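Workshop notebook, Rorkham
07/07/2026

Glue tests, second round. Writing this up fast before I forget which pot was which.

Started with the hide glue again, the granules from Brestado. Soaked overnight in cold water, then the warmer on low. Last time I let it get too hot and it went thin and smelt awful, so kept the lid off and stirred a lot. Better. Runs off the brush in a string and goes tacky while you're still looking for the clamp. Which is the problem. On the small joints fine. On the seat rail I had one end gelled before the other end was home, had to warm the whole thing with the hairdryer and start over.

Note to self: warm the WOOD first. Wrote the same thing in May and didn't do it.

Fish glue next (the Esov bottle, the one with the split cap, please someone decant it). Much longer open time, lovely to work with, no heat. But it crept. Left the test joint in clamps overnight and in the morning the shoulder had opened a hair on the underside. Could be my cutting. Could be the damp, the door has been propped open all week. Did a second one with the shoulder recut and that one stayed shut, so leaning towards my cutting.

Rami Karam thinks we should stop messing about and use the white PVA for anything that isn't going back to a customer who cares. I don't agree but I see the point. The trouble is the next person. Every chair that comes in with PVA in it takes me twice as long, you can't steam it cleanly and new glue won't take over old. Spent most of yesterday scraping it out of the Châu chair with a dental pick. Whoever did that one also put a panel pin through the tenon. Two pins, sorry, found the other with the chisel. Chisel now needs regrinding.

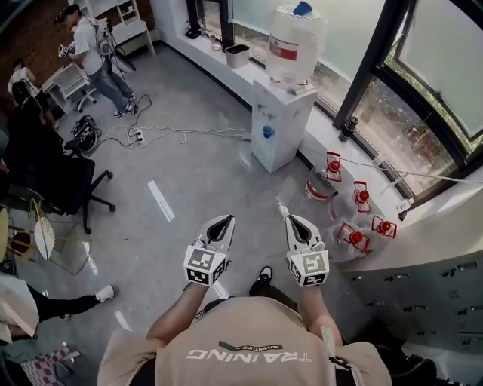 Break tests. Same jig as before, sample held in the vice, bucket hung off the end, sand added a scoop at a time. Not scientific but it's the same bucket. Ash into ash for all of them, same offcut board so the grain is near enough alike.

Hide glue, wood warmed: went at 35 scoops, and it took wood with it. Happy with that.
Hide glue, wood cold: let go clean at the glue line, well short. Shiny surface, had clearly gelled before it went together.
Fish glue: between the two. Broke partly in the wood, partly in the glue. Want to repeat this one with a longer cure, I only gave it the one night.
PVA: held the longest of the lot, annoyingly. Rami very pleased.

But strength isn't really what I was after. Reversing it is. So put the broken halves of each in the steam box for 5 minutes and then tried them with a palette knife. Hide glue just slid. Fish glue the same, a bit slimier. PVA went to chewing gum and stayed in the pores, and I never did get it all out. Have kept the pieces on the shelf over the sink, labelled in pencil, don't bin them.

Also tried a pinch of urea in the hide glue to slow it down. Only a small batch. Gave me a good bit more time, enough to get a full side frame together without swearing. Haven't broken that one yet, want it to sit till next week. Too much urea and it never sets hard apparantly, so I want to weigh it properly next time instead of using my fingers. The little scales are flat, need the round battery.

Chair itself: back legs are sound, front left has old worm but it's dry and there's no fresh dust. Not treating it. Stretcher is a replacement, beech, stained up to match and not badly. Leaving it in. Seat rails cleaned out and dry fitted, one mortise is now sloppy from all the scraping so it wants a shim, thin veneer glued to the cheek of the tenon and pared back. Did the shim this afternoon. Overdid the paring on one side, did it again.

Customer wants the colour left alone, just a wax. Good. Tested a bit of the brown wax under the rail and it goes too red. Clear it is.

To do:
- batteries for the scales
- regrind the 10mm, and hone it properly this time
- ask Rami where the long sash clamps went
- more muslin for straining
- fish glue repeat, full cure
- break the urea one
- label the pots!! the one with no lid is the OLD batch, chuck it

If the urea sample holds up I'll do the Châu glue up with that, front frame first, then the back, then join the two the day after. Need someone on the other end of the clamps for the last bit so don't let me start it when I'm in on my own. Dry run once with the blocks taped in place, I lost one down behind the bench last time and the glue went off while I was feeling about for it.

Filed under: Bench notes / Chairs / Adhesives

Contact the workshop | © Rorkham Furniture Repair | Back to top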